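Dağdelen – Skadham (LP reissue)

Label: Pomel
Format: 12-inch vinyl, black, 33 rpm
Genre: Death metal / doom
Availability: In stock
Limit: 3 per customer

Skadham was Dağdelen's second album and the last one they made with two guitars. It first came out on CD and a short run of tapes, and it has been out of print in both formats for years. Pomel has now put it on vinyl for the first time.

The record has 6 tracks. The first side is the faster of the two and has most of the songs that stayed in the live set. The second side is given over to two long pieces, and those are the ones that usually come up when people ask what the band sounded like. The riffs are slow and low, the drums are dry and close, and the vocals sit a bit further back than you may be used to from newer death metal. There are some keyboards in the last song. They are quiet.

Sound

The transfer was made from the original mix tapes, not the CD master. The CD was loud even for its time, and on the LP the bass guitar is easier to follow. Nothing has been re-recorded or remixed. There is some tape hiss before the first track and between the two long pieces on side two. It was on the CD as well, so please don't return your copy for it.

Pressing

The full pressing is 1,030 copies, all on black vinyl. Of these, 386 are set aside for our own mail order and the rest have gone to shops and distributors. There is no coloured version and none is planned. Copies are not numbered.

What you get

Single LP in a poly-lined inner sleeve
Heavy outer jacket with a matte finish
Printed insert with lyrics in the original language and in English
Download code (MP3 or FLAC)

The cover uses the same painting as the CD, rescanned at full size. The band logo has been moved to the upper left corner and the grey border is gone. The poster listed on some shop sites came with the tape and is not included.

Track list

Side A
1. Threshold of Ash
2. Skadham
3. Colder Ground
4. Harrow and Chain

Side B
5. The Drowned Quarry
6. Under the Grey Favour

Condition and grading

All copies are new. We ship them with the record outside the jacket to prevent seam splits, and the shrink wrap is opened to do this. If you would like yours left sealed, say so in the order notes. We can't replace a sealed copy for a split seam.

A light bend in the jacket corner is normal after mailing and is not treated as a defect. If the record itself skips or arrives cracked, send us a photo of the label side and the packing and we'll replace it while we still have stock.

Shipping

Orders are packed twice a week and go out by regular parcel post in a cardboard mailer with stiffeners. Tracking is included within Canada. For other countries you can choose it at checkout. If your order includes a pre-order title, everything is held until that title arrives, so place separate orders if you want this one right away. We will be closed for part of August, and orders received during that time will be packed when we are back.

Local pickup from our Skallville counter is free. Wait for the email saying your order is ready before you come by.

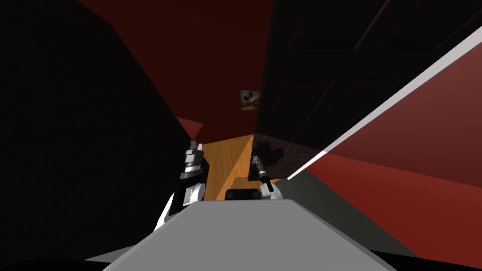
Other formats

Skadham, cassette: sold out
Skadham, digital album: available, download link sent by email
Skadham, CD: out of print, no repress planned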